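**Estden opens shared laundry room for Nyberg tenants, with a written guide to go with it**

*For release in October*

Tenants in the Nyberg building can now wash their clothes and small household textiles on the ground floor. Estden, the housing association that manages the building, opened a shared laundry room this month after a renovation of the old storage area next to the bike entrance. The room serves 38 apartments and is open from 7 a.m. to 10 p.m.

Until now, most tenants without a washing machine of their own carried their laundry to the laundromat on the far side of the canal. A tenant survey last spring put a laundry room at the top of the list of requested repairs and improvements, ahead of new mailboxes and better lighting in the stairwell.

"People asked for it every year, and every year there was something more urgent, like the roof," said Bimla Vishwakarma, building manager at Estden. "The roof is done. So we went ahead with the laundry."

**What it costs**

A wash is paid for with the same key card that opens the front door. There is no coin slot and no separate app. Charges are added to the monthly rent statement, where they appear on their own line. Tenants who would rather pay in advance can load their card at the Estden office.

Estden spent $2,599 on new shelving, hooks and a folding table for the room. Plumbing and floor work were paid for from the regular maintenance budget and will not lead to a rent increase. The folding table was built by Wesow, a local carpentry workshop, and is 2 inches higher than a standard kitchen counter. Tenants who tried out an early version found the lower one hard on the back.

**Booking**

Slots can be booked on the sheet outside the laundry room door or by calling the office. Each slot lasts two hours. A household may hold two bookings at a time. If a slot has not been taken up within 20 minutes of its start, anyone may use it.

Small loads are welcome. Several tenants asked during the planning meetings whether they would be allowed to run a wash for just a few things, and the answer is yes, on the short program. For larger loads, the drum should be filled loosely, with a hand's width of space left at the top.

**The guide**

Along with the room, Estden is giving each household a 12-page booklet called *Washing at Nyberg*. It was written by Dede Tetteh, who ran a hotel laundry for many years before she moved into the building, and edited by Gwenaël Jacquet of the Estden office. It covers sorting, stains, detergent, drying indoors and how to leave the room for the next person.

Estden has printed 300 copies, enough for the Nyberg building and for the neighboring Rultex building, where tenants do their wash in their own apartments but asked for the booklet too.

"Most of the questions I got were very basic, and those are the ones worth answering," said Tetteh. "How much detergent? Less than you think. Do I wash the orange towel with the white shirts? Please don't, at least the first few times."

The longest chapter is on front-loading machines, which many tenants had not used before. Tetteh's advice there is short and practical:

- Check the drum before loading. Small items are easy to miss at the bottom, especially toward the back.
- Put bright colors together and wash new ones separately the first two or three times.
- Keep cloth clear of the rubber gasket when closing the door. A sock caught there can cause a leak.
- After the last load, take everything out and wipe the folds of the gasket with a dry cloth – the lower lip in particular, where water and lint collect.
- Leave the door open when you go.

The point about the door drew the most discussion at the planning meetings. Some tenants felt that an open door looked untidy, and parents of small children were concerned about safety. The booklet keeps the advice but adds that children must not be left alone in the room. The door to the laundry room itself locks automatically and opens only with a key card. 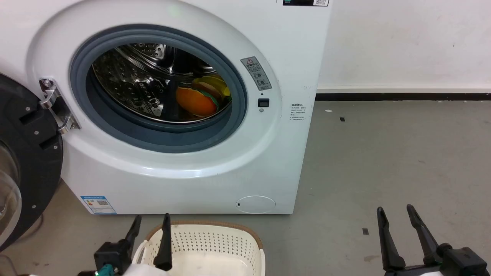 *Page last changed: October, 4:15 p.m. (opening hours corrected)*

A front-loader's gasket and drum should both be looked over once a month, according to the booklet, even where the machine is used only a few times a week. Tenants who notice gray or black spots on the rubber, or a smell that stays after airing, are asked to report it to the office and not to use bleach on it themselves.

**Lost items and complaints**

Clothes left behind will be kept in the basket under the folding table until the end of the month and then given to the clothing bank. Estden will not move wet laundry out of a machine while the slot is still running. After that, the next user may put it in the basket – neatly, as the booklet asks.

Noise was another concern, mainly for the two apartments directly above. The final spin has to be over by 10 p.m., so the last booking of the day starts at 8 p.m. Sushil Chauhan, who lives in one of those apartments and took part in the planning, said he had agreed to the hours on the condition that they would be reviewed in the new year. Estden has confirmed that review.

**Introductory sessions**

Harsh Rawat of the Estden maintenance team will be in the laundry room from 5 p.m. to 7 p.m. on the first two evenings after each rent statement goes out, through the end of the year. He can show tenants how to book, how to use the key card and how to choose a program. No sign-up is needed. Tenants may bring a load of their own and run it during the session at no charge.

The booklet is available at the office in large print. Translations are being prepared, and tenants who would like to help check them can leave their name with Jacquet.

**About Estden**

Estden is a nonprofit housing association. It manages the Nyberg and Rultex buildings and rents to families, students and older people.

**Press contact**

Gwenaël Jacquet, Estden office, ground floor, Nyberg building. Office hours are 9 a.m. to 3 p.m. Printed copies of *Washing at Nyberg* can be sent to editors on request.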